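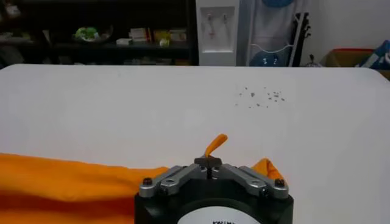

A reader wrote in to ask whether a cloth has to be folded at all if it is going to be used again the next morning. It doesn't. Hang it up if you have a rail free. The questions below are for people who keep theirs in a drawer or on a shelf and want them to stay flat and easy to find.

Folding and storing cloths: your questions
Last updated June 22, 2025

Does this page cover every cloth Ollside sells?
It covers plain square and oblong cloths for dusting, drying and wiping tables. Tablecloths and napkins have their own page, as does anything with a waxed finish.

What sort of surface should I fold on?
Any clean, flat table that is larger than the cloth. A smooth top is best, as the cloth slides when you pull it straight. A bright cloth on a white table is the easiest to work with. You can see where the edges are and whether they line up.

My cloth comes out of the wash in a heap. Where do I start?
Find a corner. Take hold of the very tip, lift it clear and let the rest hang or trail on the table. Then run your other hand along the edge until you reach the next corner. Hold both, give one shake and lay the cloth down away from you.

The corner twists when I pick it up. Does it matter?
Only if you fold it in. Put the corner down, flatten it with a fingertip and carry on. Corners that are folded while twisted leave a hard crease, and the whole pile leans.

Halves or thirds?
Halves for a shallow drawer, thirds for a shelf. For thirds, bring one side over to a third of the way from the far edge, then bring the other side on top. Fold the long strip in half, and in half again if the cloth is large.

How many should go in one pile?
We suggest six. Taller piles slide over when you pull one out from the middle.

Do I need to iron them first?
No. Smooth them with the flat of your hand, working from the middle outwards. Soft folds will drop out by themselves under the weight of the pile. If a crease bothers you, use a cool iron on the back of the cloth.

Can I put bright colours in with white ones?
In the drawer, yes, once everything is fully dry. In the wash, keep them apart for the first few times. Orange and red are the worst for leaving a tint — we get more letters about those than about all the other colours put together.

Will the cloths fit the Dritesar drawer tray?
Yes, if folded in thirds and then in half. The tray is product number 428 in the catalogue. The older Holroyd tray is narrower and needs one more fold.

Why has my cloth gone out of shape?
Usually it has been hung by one corner while wet. Pull it square on the table while it is still slightly damp, opposite corners first, and leave it flat until dry. A cloth that has stretched badly along one side won't come back completely.

When will the larger size be available again?
We expect it in November. Orders already placed will be sent first.

Something isn't answered here. Who do I ask?
Use the contact form and choose "Cloths and linens". Please give the colour and size, and your order number if you have one.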